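How many sim demos before you start training?
Learning from demonstration board

plankton_joe
Posted 9:40 pm

Hi all, long-time reader and finally working up the nerve to post. I've been collecting demos in simulation for a board assembly task, driving the arm by hand, and I've got 279 saved so far. My labmate says stop and train already. I keep thinking one more evening of collecting can't hurt – and then it's midnight again. The setup is below, so you can tell me if I'm being silly.

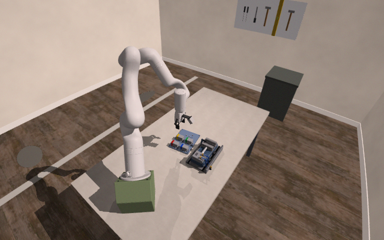 My Treltovano scene with the gripper open over the blue board, tray fixture off to the side.

Every episode begins with the arm up there and the board in the middle of the table. I throw out any run where I fumble the grasp.

marrowfat
Posted 10:15 pm

Lovely clean scene! I'm with your labmate, though. Train on 40 tonight, then on the whole lot, and see if the curve is still climbing. And please, please keep the fumbles where you recovered. Those taught my policy more than all my pretty runs did.

gutter_otter
Posted 10:52 pm

Have to disagree with marrowfat on the fumbles, with love. I kept mine in Gutuline last September and the policy learned to hesitate over every part. I'd worry more about the board always starting in the same place. Shift it and turn it a little each reset, and do the same with the tray.

marrowfat
Posted 11:04 pm

Fair, but did you trim the dithering off the front? I cut mine so they start right at the slip.

gutter_otter
Posted 11:10 pm

I did not, and now I feel a bit sheepish. Still with you on training first.

plankton_joe
Posted 11:31 pm

Okay, you've talked me into it. The run with 40 is going now, and I'll add the board shifts tomorrow.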